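Gidey: state legislature campaign announcements, cleaned up

Hi! I started Gidey because I wanted one plain table of who said they were running for what, and when they said it. Local papers bury that stuff, and campaign sites vanish the week after a primary.

Right now there are 1805 rows, one per announcement, covering state house and state senate races. Each row has the candidate's name, party, district, the office, the month they announced, and how they did it (video, press release, courthouse steps, a post at 11 p.m.). Incumbents have a yes/no column. I left out county races, sorry, that was a swamp. 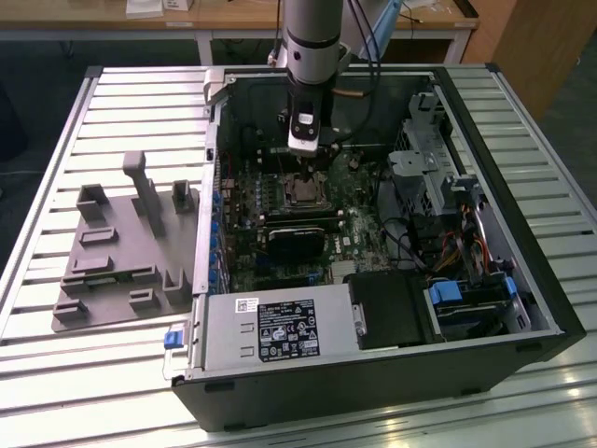 Robot arm over an open desktop tower, processor in its socket.

Nuria Campos checked 167 rows by hand against the original statements and found 80 with the wrong district number, nearly all from places that had just redrawn their maps. Those are fixed in the December release. The rest of the redrawn districts still need a look, so please don't build a seat-by-seat chart on them yet!

To load it, open announcements.csv in whatever you like. Dates are text, party names are spelled out, and blank means I couldn't find it (not "none"). Candidates who dropped out stay in, with a "withdrew" flag.

Corrections are very welcome. Open an issue with a link to the statement and I'll get to it, usually on a Tuesday.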